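Jun 29, 2023

Researchers at Udeo have posted results for a training method that teaches a pair of robot arms to sort out power strips, plug adapters and coiled cords on a tabletop. The group calls the method Mosteo. It learned from 2000 recorded demonstrations, each one driven by a person working a second set of arms by hand.

Cords are a hard case for most grasping software. A coil can shift when a finger touches it, and a glossy table throws glare back at the small cameras mounted at the wrists. 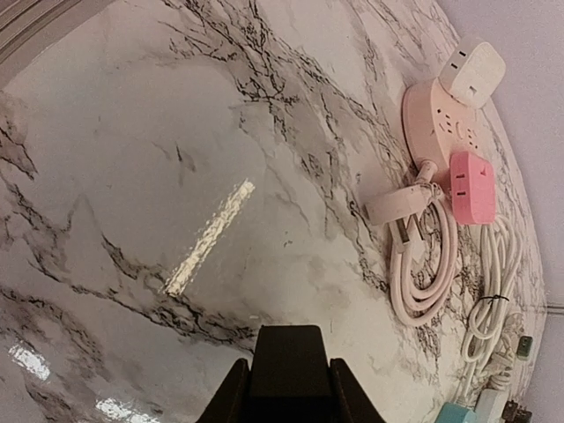
A reader of the group's mailing list asked whether a matte mat would fix the glare for a lot less money than a new method. The authors answered that it would help in a lab, but that the shops they have in mind won't change their counters for a robot.

Mosteo works by splitting each demonstration into short segments and scoring them. Segments where the operator hesitated or backed out of a grasp are kept but given less weight. Earlier work by the same group threw those segments out, and the trained arms then had little idea what to do after a bad approach. The new version also takes in the fixed view of the workspace together with the views from the wrists.

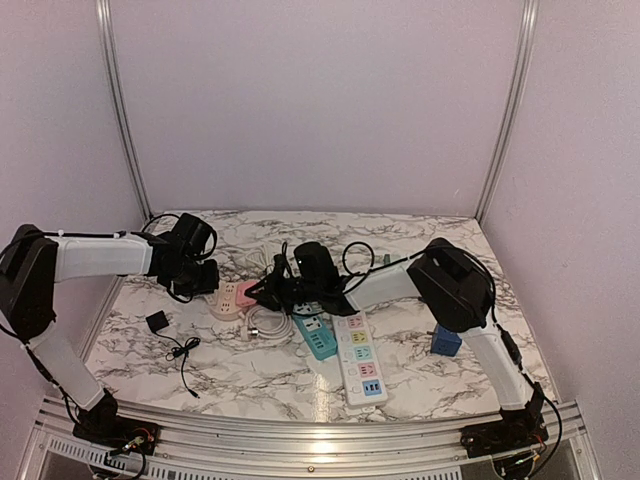
Each test run lasted up to 2 minutes. Over 100 runs with item layouts left out of training, the group counted a run as a success only if every requested item ended up in its assigned area. Mosteo finished 30 more runs than the older version did. Most of the remaining failures came from cords that slid out of the grip during a lift.

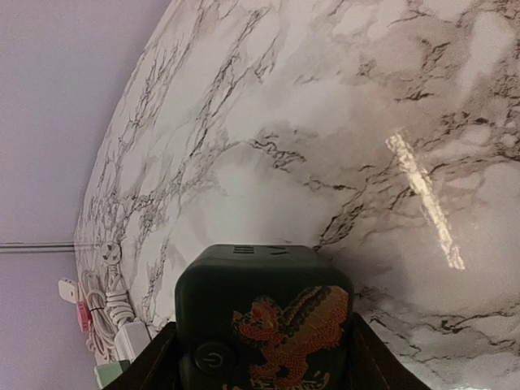
Rigid items gave the arms less trouble in the tests. Their shape stays the same from one attempt to the next, so the software can settle on a grasp early. A boxy power socket like the dark one with the dragon artwork can be held between the two fingers by its sides, while a loose coil of cable has no such obvious place to grab.

The work was done on a bench built by Zellik, and the scoring code was written with Canpolat. Udeo plans to release the demonstrations in September, along with the list of test layouts. The trained model will follow at a later date.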